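Tolto gets a new planner

I've been itching to write this up all week! The planner inside Tolto, my little sweeping stack, finally treats both arms as one problem. Until April each arm had its own planner and a lock that made one wait for the other, so every sweep looked like two polite people stuck at a door.

Now there's a single search over all the joints (14 of them), and the two tool tips are tied together by a soft constraint. The brush can drift a bit from its line, but the further it drifts the more it costs. I sample 64 candidate paths, throw out anything that bends a wrist too far, and smooth whatever is left.

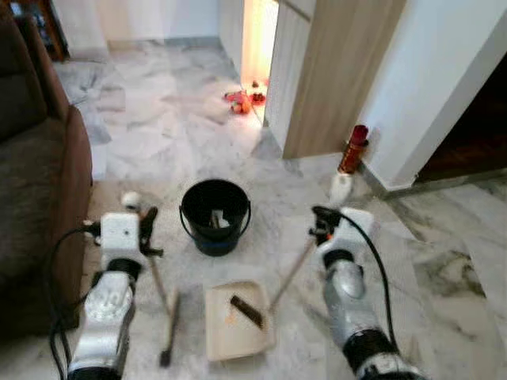
Booker Kapoor wrote to ask whether a soft constraint was asking for trouble near the floor, and whether a hard limit on height would be safer. Good question — I tried that first, and the solver kept giving up whenever the floor estimate was a few millimetres out. So height is soft too, with a steep cost, and the force check in the controller catches the rest.

Next job is perception. Shiny floors make my depth map horribly patchy, and crumbs vanish into the noise. I've labelled 3,000 crops so far and the first model is training as I type. More when it's done!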